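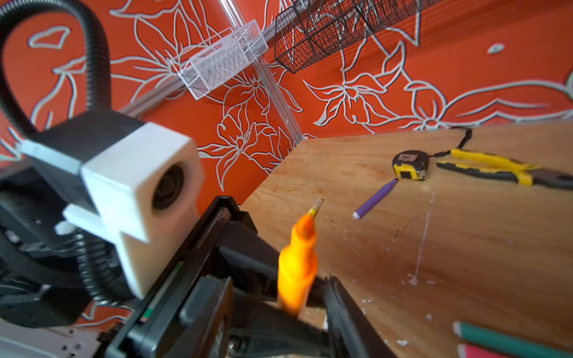 Gindport Footpath Drainage Scheme
Progress report to the Okafor Fund, second period

1. Status

Work on the lower section is complete. The upper section is three weeks behind program, and the reasons are set out in section 3. Spending remains within the approved budget for the period. No change to the end date is requested at this stage.

2. Work completed

A total of 233 meters of perforated pipe was laid between the Gellow Lane gate and the pumping station fence. The trench was lined with geotextile and backfilled with washed stone to within 150 mm of the surface. Three inspection chambers were set, one at each change of direction. The chamber covers are flush with the path, apart from the middle one, which sits slightly proud and will be reset when the final surfacing goes down.

The old culvert under the lane was cleared by hand. It had silted to half its depth, and the brick crown had dropped at the downstream end. The crown was repointed and a concrete collar was cast against the headwall.

Monthly level readings have been taken at all gauge points since the lower pipe was connected. Standing water on the lower path now drains within a day of moderate rain. Before the work, the same stretch stayed flooded for most of a week. No heavy storm has occurred in the period, so performance at design flow is still untested.

3. Delays

The upper section crosses a water main that was shown on the utility drawings 2 m east of its true position. The conflict was found during trial digging and the trench was halted. A revised alignment has been agreed with the main's owner – it adds one bend and one further chamber. Excavation restarts in July.

Stone deliveries were also late twice. The supplier, Zoneo, has since moved our orders to a Saturday slot, and the two loads received under that arrangement came on time.

4. Budget

Spending on materials was $888 under the estimate for the period, mainly through reuse of excavated topsoil on the banks. We propose to hold this sum against the additional chamber. Plant hire was on estimate. Labor was slightly over, owing to the extra trial digging, and the overrun was met from contingency.

5. Next period

Lay the upper pipe run on the revised alignment. Set the remaining chambers. Reseed the banks once the soil has settled. Surfacing is expected to take 8 working days and will require closure of the path; notices will be posted at both gates beforehand.

The as-built drawing for the lower section will follow under separate cover, together with the gauge readings.

Contact | Copyright Gindport Footpath Drainage Scheme | Back to top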